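SPEAKER NOTES – Skutville Library evening series
"Why your kitchen bread goes wrong" – my half, 40 min incl. questions
Kyung-tae does the second half (flour and storage), don't steal his stuff

BEFORE START
Water. Watch on the lectern, not the wrist. Check clicker battery.
Bring: starter jar, the bad loaf, the good loaf, bread knife, board, towel.
Sign-in sheet by the door, remind people on the way in.

OPENING
Hold up bad loaf. Say nothing for a second. Knock on it.
"I made this on purpose. The first fifteen or so I made, I didn't."
Who I am – Seung-woo Shin, ran the ovens at Bilura for a long time, now teach the Saturday class. Not a chemist. If there is a chemist in the room please be kind.
Ask for hands: who has baked a loaf at home. Keep hands up if you threw one away. Usually most of them stay up. Good, we're all friends.

What I want them to leave with: most bad loaves are a time problem or a temperature problem. Recipe gets the blame. Recipe is usually fine.

PART ONE – THE WEIGHING THING
Do this fast, people have heard it before and they get bored.
Cup of flour scooped vs. cup of flour spooned. Big difference. Tell the story of the Saturday class where we all measured one cup and put them on the scale and went down the row reading out numbers. Lightest and heaviest were 38 grams apart. Same bag, same cup.
So buy a scale. Cheap one is fine. I have no opinion on brands, don't let them drag me into brands.
Salt – weigh it too. Coarse salt in a teaspoon is mostly air.
Water – weigh it. Jug markings are a suggestion.
If somebody says grandma never weighed anything: grandma made the same bread every day for decades with the same cup and the same bag. Her hands were the scale. We bake twice a month.
Move on.

PART TWO – WATER TEMP AND ROOM TEMP
Slow down here, it's the main thing.
Winter kitchen vs. summer kitchen. The book says "rise for an hour" and the person who wrote the book had a warm kitchen. You don't. In February your dough is at half speed and you put it in the oven anyway becuase the book said an hour.
Story: the first winter at Bilura. Heat went off overnight, came in at four, dough looked like it had been poured ten minutes ago. Owner wanted it baked anyway. We baked it. Sold it as flatbread. (pause for laugh, if there is one)
Practical – where to put the bowl:
Oven with only the light on. Works, check it doesn't get too hot.
Top of fridge. Depends on the fridge.
Next to radiator, not on it. Turn the bowl round halfway.
Microwave with a mug of hot water in there. Don't turn on the microwave. Say it twice, there was an incident.
Thermometer in the dough itself. Stick it in the middle. Write the number down next to the time. After a few loaves you have your own chart and it beats any book.
Finger poke. Flour the finger. Springs right back = wait. Comes back slow, leaves a small dent = go. Doesn't come back = you went to bed, it's focaccia now, oil and salt, nobody will know.
Pass the jar round here. Lid ON.

PART THREE – WORK SURFACE AND HANDS
Counter height. If your shoulders are up by your ears it's too high, if your back hurts it's too low. Most kitchen counters are wrong for somebody in the house. Put a board down with a wet cloth under it, gains you an inch and it stops sliding.
Clear the counter first. All of it. Mail, toaster, keys. You'll have dough on your hands and you'll want the thing that's under the other thing.
Less flour on the counter than you think. Every handful you throw down ends up in the dough, so you weighed everything carefully for nothing. Wet hands for wet dough.
Scraper. Best thing you'll buy after the scale. An old plastic card works.
Kneading – push, fold, quarter turn. Show it with the towel. People laugh at the towel, fine, do it anyway, slow.
Ten minutes is long. Put a song on. Three songs.
No knead version: fold it over itself, leave it half an hour, fold again, four times. Just as good for most loaves. Bad shoulders, bad wrists – do this one.

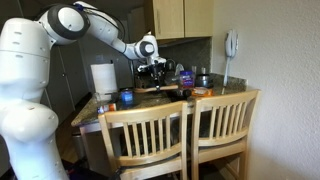 PART FOUR – THE OVEN LIES
Dial says one thing, inside is another. Ours at home runs cold, my sister's runs so hot she bakes everything on the lowest rack and still gets a black bottom.
Oven thermometer, hang it in the middle. Preheat much longer than the beep. Beep means the air is hot. You want the walls and the rack and the stone hot too. Half an hour more.
Heavy pot with a lid – easiest way to get steam. Pot goes in empty, heats up, dough goes in, lid on for the first part, off for the second. Say BE CAREFUL. Long mitts. The lid stays hot when it's sitting on the stove looking innocent, drape a towel over the handle so you remember.
No pot? Tray of hot water on the bottom rack. Less good. OK for rolls.
Slash the top. Sharp blade, one quick cut, don't saw. If you don't, it'll tear where it likes, usually the side. Show bad loaf, side view, big tear.
Color! People take it out too early. Go darker. Darker than that. Knock on the bottom, should sound hollow. If you own the thermometer already, use it, middle of the loaf, just over 200 F and you're done.

PART FIVE – WAITING (they hate this one)
Do not cut it hot. I know. I do it too. The inside is still setting, cut it and it goes gummy and you blame the recipe, see opening.
An hour for a small loaf. Rye – overnight, sorry.
Cool on a rack, air under it. On the board the bottom sweats and goes soft.
Cut good loaf here. Hold up half. Let the front row look at the crumb. Then bad loaf, same thing, if the knife gets through it.
Leave both on the side table for the break. Butter is Kyung-tae's job, remind him.

THE SATURDAY CLASS BIT – keep under 2 min
Class has been going a while now, 153 people through it so far. Always the same three questions so may as well answer them now.
One, can I use old yeast. Put it in warm water with a pinch of sugar. Froth in ten minutes, yes. No froth, bin.
Two, can I freeze it. Yes. Slice first. Toast from frozen.
Three, why is mine flat. Left too long, or shaped too loose, or both. Bring it in, let me look at it. Really, bring it in, I like looking at them.
Next class is in May, at the Do community kitchen, back entrance. Sign up on the sheet. Bring an apron and a box to take the loaf home in, last time people were carrying them out in their hats.

IF RUNNING LONG
Drop no knead version, put it on the handout.
Drop yeast question.
Do not drop the oven.

IF RUNNING SHORT (never happened)
Skisico story. The wedding order, sixty rolls, wrong bag, all of it self rising flour. Don't use the couple's names. The rolls came up like tennis balls, and the bride's uncle ate nine.
Or take more questions on starter. They always have more on starter.

STARTER QUESTIONS, SHORT ANSWERS
Gray liquid on top – hungry. Pour off or stir in, feed it.
Smells like nail polish – very hungry. Feed it twice a day for a bit.
Pink or orange streaks – throw it out, jar too if you can't boil it.
Fuzzy – throw it out.
Going on vacation – fridge. Feed, let it sit an hour, lid on, go. Three weeks is fine. Longer, dry some on baking paper and crumble it in an envelope.
Does it need a name – no. Mine hasn't got one. My kids call it the jar.
How much to keep – way less than you're keeping. Couple of spoons. Feed it up the night before.
Discard – pancakes, crackers. Not down the sink, it sets in the pipe. Ask me how I know.

HANDOVER
Thank library, thank whoever put the chairs out.
"Kyung-tae Kang is going to tell you why your flour went off" – he'll say it didnt, let him.
Ten min break. Bread on side table. Get the jar back before anyone leaves!!
Knife goes in the bag, wrapped in the towel.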